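Chapter 3
The Last Metre: Why Chores Are Hard

Every October, for as long as most of us can remember, a trade show somewhere has promised that the dishes are nearly taken care of. The promise is usually made by a machine standing beside one clean plate.

Factories gave us high hopes. The Bratel welding line, which we met in Chapter 2, repeats one movement 955 times a shift and never asks what it is for. It can do this thanks to the people who bolted the floor, the jig and the part into place before it was switched on. Take away the jig and you have a very expensive way of making holes in the air.

Kitchens have no jigs. They have drawers that stick, lids that belong to other jars, and a teaspoon that has been missing for some 50 weeks. When Clikex set its first domestic arm to clear a breakfast table, it took 3 hours, and the butter was never the same again. Millet, a rival firm, sensibly chose to fold towels, and chose the towels too.
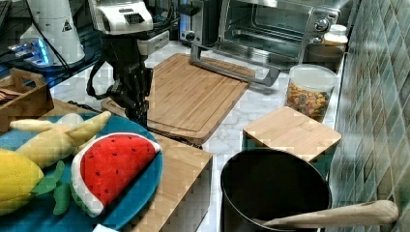 Reaching is the part of a chore that we notice least in ourselves. An arm must get its hand to the thing it wants without meeting anything else on the way, and a worktop is mostly anything else. Consider an oven door folded down so that its handle rests on the chopping board: the clear space above the board is now smaller, and the board can no longer be slid away without some thought for the door. A cook allows for this while talking about the weather. A planner has to be told, or has to find out.

We shall follow the problem in the order a machine meets it, starting with finding the object, then reaching it, then holding on. The chapter closes with the Drakonov drawer test, which most students pass and most robots do not.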